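December 4, 2003

# Gloves belong on the bench

The usual rule in a small assembly shop is that nothing stays on the bench top overnight. Screwdrivers go to the pegboard, hex keys go back to the rack, gloves go in the drawer with the rags. I followed that rule at Drorbridge for several years and enforced it at Hunton for two more. I now think it is wrong for gloves and only half right for the rest.

A glove is taken off and put on more often than any tool is picked up. At Hunton we kept a log through January at a single bench. It recorded 1176 tool pickups and 1709 glove changes, counting each removal and each return as one. A drawer adds two motions to every change, and people respond to that by leaving the glove wherever the hand happens to be. The drawer stays neat and the gloves end up on top of the work. 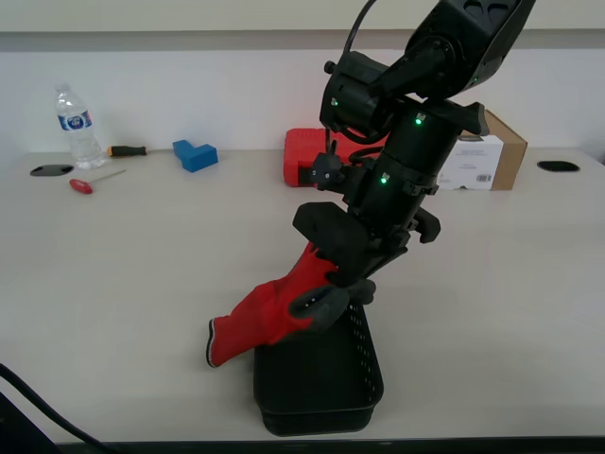

A small open basket at the front edge fixes most of this. It should be low enough to drop a glove into without looking. Perforated sides are better than solid ones, as a damp glove in a solid bin is still damp the next morning, and grit works out through the holes and can be wiped off the table. Black plastic is fine. I would avoid white or gray on a white top, where the rim is easy to miss and the basket gets pushed to the floor with a forearm.

The glove should go in fingers or cuff first, whichever way it comes off. I have seen written procedures that specify cuff up. They survive until the supervisor leaves the room. Color is a more useful thing to specify. A bright glove with a dark palm can be found in any container and shows at once when it has been left out.

The second point concerns what is behind the bench. Shelving is normally put there by default, on the theory that wall space is free. It costs something in search time. A hex key lying against a plain background is found at a glance; the same key under a shelf of cartons and coiled cable is not.

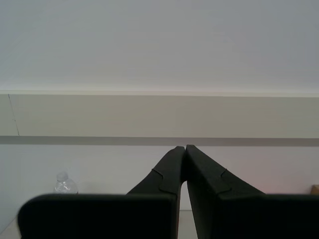

*Plain wall, with a beige panel and a narrow gray strip below it.*

When the Pētersons layout was revised, the shelf over the rear edge came down and the items on it were sorted. Most had not been used since the shelf was installed. The shelf went back up on a side wall, 30 inches from the bench end, and held half of what it had before.

The objection I hear is that an open basket invites clutter. It does if the basket is large. A large basket becomes a drawer without a front, and within a week it holds tape, receipts and a dead battery. The Fleno catalog lists stackable bins in a good range of sizes, and the mistake is nearly always to buy one size up. Choose the smallest that takes a pair of gloves.
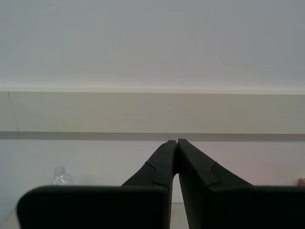
*Two dark gripper fingers, tips nearly touching.*

Hand tools are a separate case. A screwdriver used all shift can stay out, laid flat and away from the front edge. One used twice a week should be hung up. Drinking bottles belong at the back of the table with the cap on, or off the table where there is open wiring. Cable openings should be kept clear of small hardware, which goes down them and is tedious to recover.

None of this needs a new cabinet. The Hunton bench was changed over with one basket and a screwdriver to take down the shelf, and the drawer is still there with the rags in it.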